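Gripper fault on the washing-up bench: a gallery
By Selorm Dankwa, January
14 comments | 626 shares 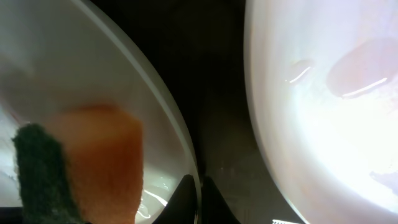

1. The wrist view

A sponge, orange-brown on one side and dark green on the other, resting in a white dish. The two black fingers of the gripper are at the bottom. The second white dish, on the right, has a reddish-pink stain on it. The job is to pick up the sponge, wipe the stained dish and put the sponge back where it was.

We ran this task at Pastby through the winter on a Wema arm with a Rorkix two-finger gripper. It had done 1,396 wipes on the bench before the fault. The rest of this page sets down what happened, what we found when we took the gripper apart, and what has been changed. I have put it under numbered headings in the same way as our other gallery pages, so that people can refer to a section in the comments.

2. What went wrong

The arm had closed on the sponge and was moving across to the second dish. Part of the way over, the gripper should have held at its low force setting. It went on closing until the drive reached its limit. The sponge was squeezed out sideways, the fingers met, and the arm carried on down its path as if it still had something in its grip.

The bare fingertips then came down on the dish and pushed it against the back rail. The dish broke in two. One half stayed on the bench and the other went over the front edge on to the floor.

Zinash Yimer was standing at the side of the bench and pressed the stop. She was outside the marked line and was not hurt. The arm stopped at once and stayed where it was, with the fingers still pressed together. We could not open them from the screen and had to cut the power to the gripper and wind it open by hand with the small key.

3. Why the arm did not stop by itself

There are two checks that should have caught it.

The first is the grip check. It compares how far apart the fingers are with the width expected for the object. If the gap is too small, the arm is meant to pause and lift. The check was running, but the gripper was still reporting the finger width it had when it first took hold of the sponge. The number never changed, so the check passed every time.

The second is the contact limit on the arm. Ours was set at 60 newtons, which suits the heavier pans we use in another task. The dish gave way below that, so the limit was never reached. The setting had been copied across when we moved the bench, and I did not look at it again. That one is my mistake.

4. Inside the gripper

We took the cover off the same afternoon. The small board that reads the finger position sits behind a rubber seal, and the seal had a split in it along the lower side. There was dried residue on the connector, pale and slightly crusty, of the kind washing-up liquid leaves behind. Two of the pins had gone green.

With the connector cleaned and dried the reading came back. When we wetted it again with a few drops of soapy water it froze within a minute, and the last good value stayed on the screen. We did this three times with the same result.

The maker's guidance for our model is to inspect the seal every 480 hours of use. Ours was well inside that. I don't think the interval is wrong for dry work, but this bench is wet all day and we should have set a shorter one of our own.

5. What has been changed

The seal and connector are new. Poirier fitted them for us and added a soft sleeve over the join, which can be pulled off and rinsed.

The contact limit for dishes and bowls now has its own setting, well below the old one. It is tied to the task file, so it can't be carried over from the pans by accident.

The grip check now looks at whether the finger reading is changing as well as what it says. A real reading always wavers a little. If it sits at exactly the same value for two seconds, the arm lifts and stops.

The marked line on the floor has been moved further out at the front, on the side where the broken half landed. Anyone watching a run wears eye protection, including visitors.

The manual key hangs on a hook by the stop button. On the day it was in a drawer in the next room – it took Zinash a few minutes to find it.

6. Still to do

We have not tested the new seal over a long wet run. Until that is done the arm works at half speed and someone stays by the stop. We would also like the gripper to send an error when it loses the position reading, in place of repeating the old one. That needs a change from the maker and we have sent them our logs.

If you run the same gripper near water, take the cover off and look at the lower side of the seal. Ours could not be seen from outside.

Comments (showing 4 of 14)

benchrat
Had the same frozen reading last year on a different make. In our case it was a cable rubbing at the wrist. Worth checking that too while the cover is off.

Zinash Yimer
We did check it, the cable was fine. I'll add that the stop button worked exactly as it should. It was the getting it open afterwards that was slow.

marlow_k
Does the two-second rule not trip when the gripper is sitting idle?

Selorm Dankwa
It would, so it is only switched on after the gripper has closed on something. We had a few false stops on the first day before we sorted that out.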